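Samstag, 09/07/2022. Bin gerade zurück vom Tag der offenen Tür bei Quiambao in Hosalville und muss das alles aufschreiben, solange es noch frisch ist!

Eigentlich gehört auf diese Seite ja alles rund um Küche, Keller und Kleinkram. Aber wer sich einen Nachmittag lang anschaut, wie Leute einem Greifer das Aufräumen beibringen, der sieht seine eigenen Schubladen danach mit anderen Augen. Ich habe vier Seiten vollgekritzelt.

## Zuerst die Kiste, dann der Kram

Natsumi Kudo hat die erste Vorführung gemacht, und ihr wichtigster Satz steht bei mir dick unterstrichen: „Stellt die Kiste hin, bevor ihr irgendetwas in die Hand nehmt.“ Klingt banal, ich mache es trotzdem seit Jahren falsch. Ich räume erst alles aus, stehe dann vor dem Haufen und suche einen Behälter, der natürlich zu klein ist. Also:

- Behälter offen hinstellen, lange Seite zu sich.
- Platz davor freihalten, damit man nicht über andere Sachen hinweggreifen muss.
- Flache, feste Teile zuerst hinein. Weiches und Knisterndes kommt zum Schluss, das füllt die Lücken.
- Jedes Teil nur einmal anfassen. Was man zweimal umsetzt, lag beim ersten Mal verkehrt.

Den letzten Punkt habe ich heute Abend gleich an der Teeschublade ausprobiert. Sechs Minuten, fertig. Sonst sitze ich da eine halbe Stunde!

## Sortieren am Betttisch

Mein Lieblingsteil, weil es so gar nicht nach Labor aussah. Ein kleines Tischchen auf dem Bett, ein Sammelsurium wie bei mir zu Hause und mittendrin die Greifer.
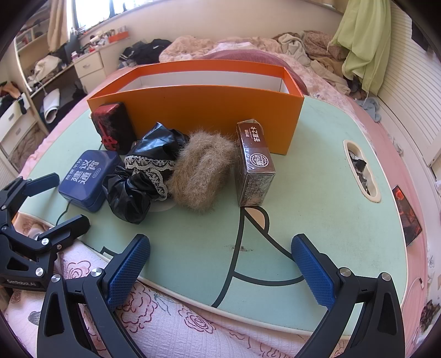
Orange Kiste, offener Greifer: Arbeit am Betttisch.

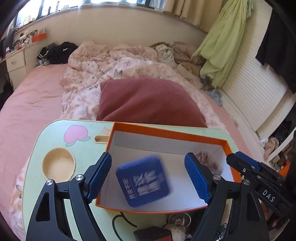 Crisanto Villanueva hat danach lange über Griffpunkte gesprochen, und da habe ich am meisten mitgenommen. Eine Dose greift man an den beiden langen Seiten und möglichst tief, nie oben am Deckel. Einen Beutel drückt man erst sanft zusammen, bis er eine Kante bekommt, und nimmt ihn dann an dieser Kante. Bei flauschigen Sachen soll man tiefer fassen, als man denkt, sonst hat man nur Fusseln zwischen den Fingern (kenne ich von den Topflappen aus Wolle, die ständig hinters Regal rutschen). Und Kabel: immer vorher! Kabel zusammenlegen, Klettband drum, beiseite. Liegt eins unter dem Stapel, zieht man beim Anheben alles andere mit.

Jemand aus dem Publikum wollte wissen, wie oft man so etwas üben muss. Crisanto meinte, in seiner Gruppe seien sie inzwischen bei 2995 Durchgängen, bis Dezember sollen es 4000 werden. Und ich jammere, wenn ich den Vorratsschrank zweimal im Jahr machen soll.

## Kleine Griffhilfen für daheim

In der Pause gab es Kaffee und eine Bastelecke, die ich fast übersehen hätte. Thema: Was rutscht, braucht Struktur. Das lässt sich wunderbar auf den Haushalt übertragen.

**Grillzange, die nicht hält.** Für alles, was kalt bleibt, breite Haushaltsgummis um die Enden wickeln, zwei Lagen pro Seite. So bekomme ich jetzt die Gläser vom obersten Brett heran. Leichte Gläser, bitte, und keine vollen. Vor dem nächsten Grillen die Gummis wieder abmachen!

**Schraubdeckel.** Ein Stück Antirutschmatte, handtellergroß zugeschnitten. Ich habe mir eins an die Innenseite der Schranktür gehängt.

**Schubladen, in denen alles wandert.** Dieselbe Matte auf den Boden legen, einen Fingerbreit kleiner als die Schublade, dann wellt sie sich nicht. Alle paar Wochen lauwarm abspülen und flach trocknen lassen.

**Werkbank.** Kleine Schrauben in eine Schale mit hellem Boden. Auf dunklem Grund sucht man sich dumm und dämlich, das ging den Leuten mit den Greifern wohl auch so.

## Falls ihr selbst hinwollt

Von Otbridge aus fährt ein Bus, Haltestelle Plostireck, danach noch ein Stück zu Fuß bergauf. Früh da sein lohnt sich, bei der zweiten Vorführung stand ich ganz hinten. Im Dezember soll es wieder einen offenen Tag geben, dann mit Küchenthemen: Besteck einsortieren, Dosen stapeln, Geschirrtücher falten. Auf die Geschirrtücher bin ich am meisten gespannt, meine sehen nämlich aus wie gewürfelt.

Die Schnittmaße für die Matten reiche ich nach, der Zettel steckt noch in der anderen Jacke.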